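5. Recording Your First Examples

By now your Osier arm should be bolted down, powered up and talking to the Hesen recorder. If the recorder's light is still blinking amber, go back to section 4 and finish the pairing before you carry on, as a session started on a half-made connection will save the arm's movements without the wrist camera's pictures, and the two are very little use apart.

In this section you will guide the arm through a task by hand, over and over, so that the learning software has something to learn from. It is slow, pleasant work once you find your rhythm. Please don't feel you have to do it all in one sitting!

Before you begin

Pick one small task and write it down in a single plain sentence, such as "pick up the cup and set it on the tray." Type that same sentence into the Task box each time you sit down to record. We have seen folders with five spellings of the same job in them, and sorting those out afterward is a tiresome way to spend an afternoon.

Check that you have at least 88 GB free on the recording drive.

CAUTION: Keep the red stop button within reach of your free hand at all times. The arm will hold its own weight in Guide mode, but it will not hold yours, so please don't lean on it.

To record an example

1. Open the Nustden app and choose New Session.

2. Press Home and wait for the arm to settle. You will hear two short tones.

3. Open the Wrist View tab and look over the live picture for a moment. Wipe the lens with a soft, dry cloth if it looks smeary.

4. Press Guide. The joints will loosen and the arm can now be moved by its handle.

5. Press Record, count to two, and carry out the task at an easy, natural pace. Small wobbles are fine, and so is a second try at a grasp if you miss the first one. Leave those in.

6. Press Stop when the task is done and the arm is still.

7. Mark the example Good, Poor or Discard. Poor examples are kept in their own folder, where you can look at them later with a fresh eye.

8. Put everything back, shifting the objects a little from where they were last time, and start again at step 2.

NOTE: Each session holds up to 1000 examples. The app will offer to open a new one when you reach the limit, and your task sentence will be carried over.
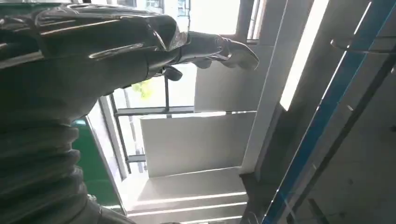
Try to spread your recording over different times of day, too. Morning light and late afternoon light look very different to a wrist camera, and a system that has only ever met one of them tends to get confused by the other. The same goes for background clutter. Go ahead and leave your everyday things where they normally live, as long as they are clear of the arm's path.

If the view goes very bright or very dark when the wrist turns, open Settings, then Camera, and set Exposure to Auto (Slow). The Fast setting can make the picture pulse.

When you are finished for the day

1. Press Home, then Park.

2. Choose Save and Check. The Ashworth checker reads through every example and lists any with missing pictures. A full session can take a good while, so this is a nice moment to go and make some tea.

3. Copy the session folder to a second drive before you switch off the recorder.

If the checker stops with error 2032, the drive filled up partway through. Free some space and run it again; the examples already checked will be skipped.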